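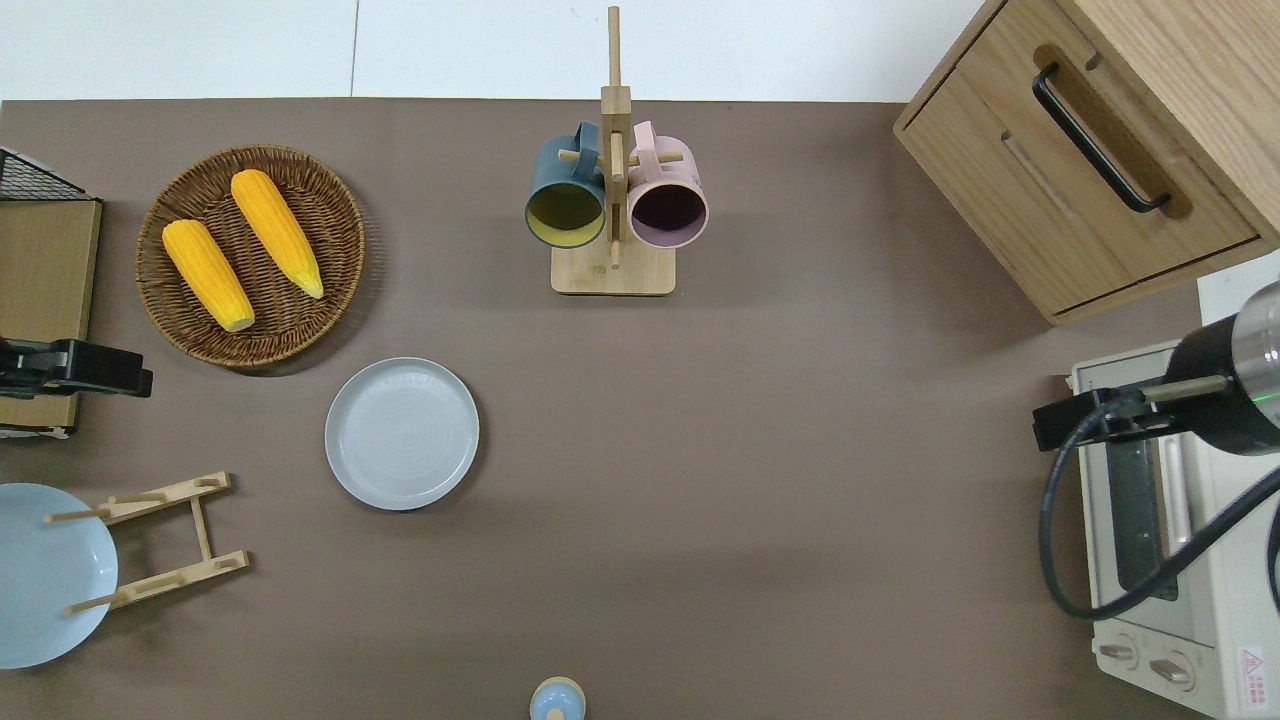 Castudia Produce Names, release 10

Castudia is a word list of fruit and vegetable names as they appear on market stall labels, shop receipts and seed packets. Each entry links a written form to a standard name. The list was made for matching messy shopping records against a clean catalogue, and it covers spelling variants, shortened forms and trade names. It does not cover prepared foods, drinks or cut flowers.

Contents

names.tsv — the main table, one written form per line
standard.tsv — the standard names, with group and botanical name where known
sources.tsv — codes for the places a form was collected from
dropped.tsv — forms removed since the previous release, with a reason code
CHANGES — release notes

All files are UTF-8, tab-separated, with a header row and Unix line endings. There is no quoting. A tab inside a written form has been replaced by a single space.

Columns in names.tsv

form: the text as found, after trimming. Case is kept.
std_id: identifier of the standard name. Stable between releases.
lang: two-letter language code, or "xx" if unclear.
source: code from sources.tsv. Where a form was found in several places, only the first is given.
status: "ok", "doubtful" or "clash".

A "clash" is a form that points to more than one standard name. Such forms appear once for each name, so form is not a unique key. Loading the file into a table with form as primary key will fail or lose rows, depending on the database. Use form and std_id together.

Treatment of maize

Maize accounts for most of the questions we receive. The written form "corn" is mapped to sweetcorn when the source is a shop or stall and to maize (grain) when the source is a seed packet. "Corn on the cob", "cobs" and "cobettes" always go to sweetcorn. Baby corn has its own identifier. "Cob" on its own has the status "clash", as several bakers' receipts use it for a round loaf and one greengrocer uses it for cobnuts.

Similar rules apply to "squash", "greens" and "swede". Turnip and swede are kept apart even where the source mixes them; those rows are marked "doubtful".

Collection

The first forms came from paper receipts typed in by Na-rae So and Desta Gebru. The Jarberg market labels were added later and make up the larger part of the table. The Fumard seed lists were supplied as scanned pages and read by software, then corrected by hand. Forms shorter than three characters were left out, as were any that contained a personal name.

Written forms were assigned to standard names by one person and checked by a second. Disagreements were settled by Joon-young Ryu. A sample of 400 rows was re-checked in January and 15 were changed.

Known problems

Plurals are uneven. "Carrot" and "carrots" are both present, but many less common items have only one of the two.
Botanical names are missing for most salad leaves.
Forms read from the Fumard pages may confuse "rn" with "m". Please report any you find.
Apple varieties stop at those seen in the sources. The list should not be used to decide whether a variety exists.
Source code BZ2 (the second Bozsik batch) has no language codes — all rows read "xx".

Loading

Any tool that reads tab-separated text will do. Turn quoting off, as a few forms contain a single double-quote mark used for inches. Forms can be up to 30 characters long; longer ones were cut at source by the till software and are marked "doubtful".

Matching is best done on lower-case text with full stops removed. Do not strip accents before matching, or "pâtisson" and several others will be missed.

Licence and contact

The tables may be copied and altered freely, provided the release number is given. Corrections go to Onyekachi Okonkwo, with the form, the std_id and the change wanted. Requests for new standard names go to Ha-rang Cheon and should include at least one source.

Last updated April 2019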